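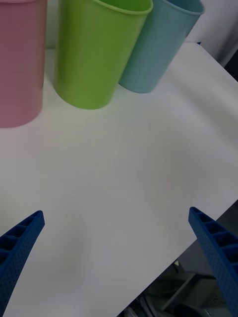 Aneck Yard Cabin

Site office for port and business park plots
Item no. 683
Supplied by Fedoruk
Available for lease or purchase

The Aneck is a single-story steel cabin for companies that need office space on open ground before a permanent building goes up. It is used on laydown yards, trailer parks, container plots and construction compounds. Tenants at Arkgate can have one placed on their plot as part of the ground lease, or order one separately and have it billed by Fedoruk.

The cabin arrives fully assembled on a flatbed. It needs a level, compacted surface and a power hookup. It does not need a poured foundation. Most plots at Arkgate are already surfaced to the right standard, but tenants on the unpaved north section should ask for a ground check before ordering.

Layout

Usable floor area is 231 square feet. The standard layout has one open office and a small entry area with coat hooks and a boot tray. A partition can be added to make a separate meeting room. Partitions are fitted before delivery and cannot be moved by the tenant.

Windows are on the long side only, so that cabins can be set end to end or backed against a fence. The door opens outward and has a wind restraint, which should be kept latched on exposed plots near the water. 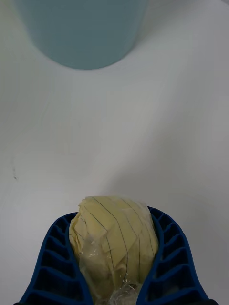

Included with every cabin

Electric wall heaters
Ceiling lights and outside door light
Wall outlets on both long sides
Data cable entry point with cover plate
Vinyl floor
Steps and handrail
Lifting eyes at each corner

Options

Partition for meeting room
Air conditioning
Kitchenette with sink (needs water and drain connection)
Window security shutters
Ramp in place of steps
Rostuser door reader

The Rostuser reader works with the same badges used at the Arkgate main gate. Tenants who already have gate badges can have them set up for the cabin door at no extra charge. Visitor badges will not open cabin doors.

Stacking

Cabins can be stacked 2 high with the outside stair kit. The stair kit is ordered separately and takes longer to arrive than the cabin. Stacked cabins need approval from the park office before delivery. Kitchenettes can only be fitted in the lower cabin. 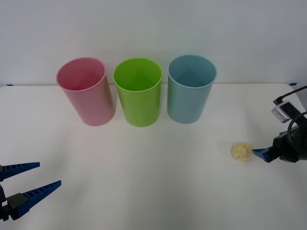 Plastic cups on a white table

Lease terms and delivery

The minimum lease is 3 months. After that the lease runs month to month and can be ended with written notice. Delivery, placement and removal are quoted separately, based on plot location and crane access. The tenant is responsible for the power connection and for clearing the spot before the truck arrives. If the truck has to be sent back, the delivery fee is charged again.

Cleaning is not included. Damage to the floor, door or shutters beyond normal wear is billed at the end of the lease.

Purchased cabins carry a one-year warranty on the roof and frame. Heaters and air conditioning are covered by their own manufacturers.

To request a quote, send your plot number, the options you want and your preferred delivery week to the Arkgate park office or directly to Fedoruk sales. Please quote the item number.

Page updated 23 Sep 2025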